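Workshop notebook, equipment planning
Sunday, September 4, 2022

I write this on a quiet day so that the order list is ready before the budget form closes. The form wants one total and a short reason for each line. I put my thinking here in longer form, so that colleagues can correct it.

The money we have for the café handling work this year is 698. It must cover fingers, test objects and one spare cable set. The arm itself is paid from another line and I do not touch it here. In April we spent too quickly on objects and then we had no money for fingers, and I would like to not repeat this.

Fingers first. The yellow ones are good enough for cups and for the carriers, but for flat things on a hard surface I am not satisfied. A lid on the marble top is a low object with a smooth rim, and the finger must come down very near to the stone before it can hold anything. I see two ways. One way is to buy the thin tips from Codden, sold only as a set of 12. The other way is to print our own tips and glue a rubber strip on them. Printing is cheaper on paper, but it takes the printer for a day and the glue has to rest over night. I have put the Codden set in the list for now, price 200.

The table at the moment: black lid, paper cup, the notebook with the animal faces.

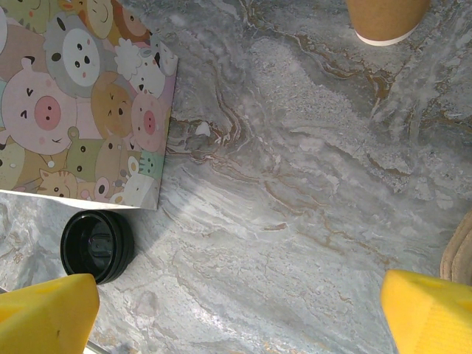

Against the thin tips there is a comment already in the margin of the shared copy: please do not buy thin tips before we know the real height of the lids we will use in spring, because Valuddale changes its lid supplier and the new ones may have a higher rim. Buy one sample set, or wait.

This is a fair point. I asked Codden by mail if they sell a smaller set and they do not. So the choice is to wait or to take the whole set. I move the line to "second round" and keep the 200 reserved. If the new lids are higher, we can use this money for rubber strip and for more carriers.

About the marble top. It has many veins and it is shiny in places, and the camera on the wrist does not like this. Somebody proposed to buy a plain matte board to lay over it. I am against it for the moment. The counter where the arm should work one day will also be stone, and I prefer to see the trouble now. Cost zero, so no line in the form.

Cups and lids we buy from the normal wholesale shop. One sleeve of kraft cups, one sleeve of black lids. These are small amounts and I put them together as "consumables".

Carriers are a different question. We use the molded pulp kind with 2 places. It is soft at the edge, and after many grips I expect the rim will lose its shape, so we should count them as consumable also and not as equipment. Ivanyshyn and Plidov both offer them. Plidov is cheaper per piece but sends only full boxes, and we have no dry shelf for a full box. Ivanyshyn sends small packs.

One more thing for the planning is the reach. With the carrier lying lengthwise at the far end between the white walls, the fingers must go in straight, and when they are spread wide I want to know how much room is left on each side. I have not measured this. It should be done before any wider finger is ordered.

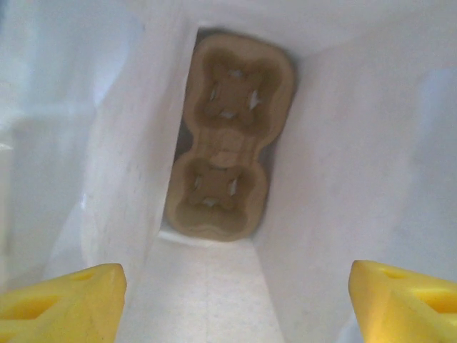

Order list, first round

Consumables: kraft cups, black lids, one sleeve each.
Carriers: Ivanyshyn, small pack, two-cup.
Spare cable set for the wrist camera, same type as before.
Reserved, not ordered: Codden thin tips, 200.

Open points

Ask Valuddale for the date of the new lids and for the rim height in writing.
Measure the free width between the white walls with the fingers fully open.
Check if the form accepts a reserved line, or if the money must be moved to the general line first.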